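The comparison protocol ran to 14 pages, and Leonilde Simões had written all of them. Two grippers, the Genar and the Matos, would do the same jobs under the same controller settings. Each would be rated at 1000 cycles. The reviewer at Stamdale would receive the tables and a recommendation of one sentence.

She ran the Genar first. Its closing force held steady through the night shift and its log contained no gaps. She entered the numbers, initialed the sheet and moved the wrist adapter to the Matos, which had come out of a drawer with its original pads and a service card dated November.

The first job for the Matos was the tray: approach, open over the middle compartment, hold, retreat. The tray sat in its pink box with the lid laid back on the table. Position error was to be taken at the hold. 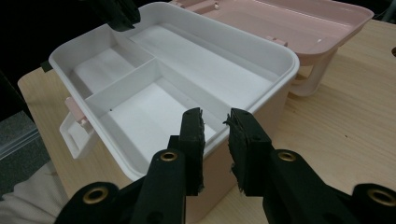
The error came out lower than the Genar's. She repeated the set with the controller restarted and got the same figure to the second decimal. Pad condition was a separate line on the form, with a scale from one to five. She wrote two, then added a note that the rubber was ragged on both inner faces and that no correction had been applied for it.

At cycle 60 the Matos paused. The log gave no fault code. The fingers stayed open over the compartment for four seconds, and then the program resumed and completed normally. Section 3 of the protocol defined a stall as any pause longer than five seconds. She had chosen five herself, in an afternoon, from a table in an old Molteo manual. She recorded the pause under remarks and let the run continue.

It paused again at the same point in the next set, again for four seconds. She checked the cable, the supply voltage and the clock on the controller. All three were within limits. She ate a sandwich standing up and watched two more sets.

The second job was the white cabinet. The gripper had to go in closed, on the line of the vertical divider, and stop short of it. This was a test of the arm more than of the fingers, but a worn finger could shift the reference point, and Stamdale had asked for it. She set the approach speed, cleared the counter and called the office to say that the Matos was ahead on accuracy and that she did not yet trust it.

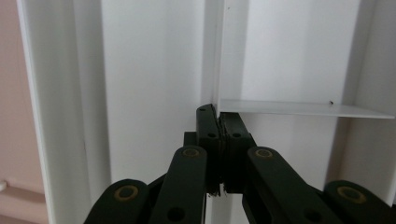
Stamdale replied that trust was not a column in the table. If the pauses were under the limit, they were not stalls, and the recommendation could go out that evening. Would she please confirm the part number?

She read the part number off the service card. Then she opened Section 3, changed five seconds to three, and saved the file as a new revision. The form required a reason for the change. She typed "limit too generous," deleted it, and typed "see log 1802."

The Genar would have to be run again under the new revision. She loosened the first screw on the adapter.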